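Drucken | Per E-Mail senden

Jerholm Türzusatzschloss, Ausführung 2

„Einbruchsicher“ steht auf vielen Verpackungen, und wir halten wenig von dem Wort. Das Jerholm ist ein Kastenschloss zum Aufschrauben auf die Innenseite der Wohnungstür, mit Sperrbügel. Es macht eine gute Tür besser. Eine schlechte Tür bleibt schlecht, auch mit Schloss für rund 100 Euro.

Der Zylinder kommt von Birar, auf Wunsch gleichschließend mit dem Hauptschloss. Fünf Schlüssel liegen bei, wobei uns der Hersteller bis heute nicht erklärt hat, wer in einem Zweipersonenhaushalt fünf Schlüssel braucht. Die Garantie von 5 Jahren gilt nur für die Mechanik, Kratzer im Lack zählen nicht. 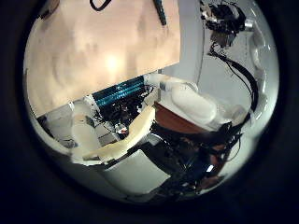 Vom Funkmodul, das Vovetti zum Nachrüsten anbietet, raten wir vorerst ab. Der Alarm aufs Telefon klingt beruhigend, hält aber keinen Riegel zu. Wer es trotzdem montiert, sollte die Leitung ordentlich verlegen; ein dünnes schwarzes Kabel fällt vor einer weißen Wand sofort auf. Passende Kanäle führt Fehr, die Länge bitte vorher messen.

Lieferbar ab Januar. Montage nach Vereinbarung, Anfahrt bis 20 km inklusive.

Drucken | Per E-Mail senden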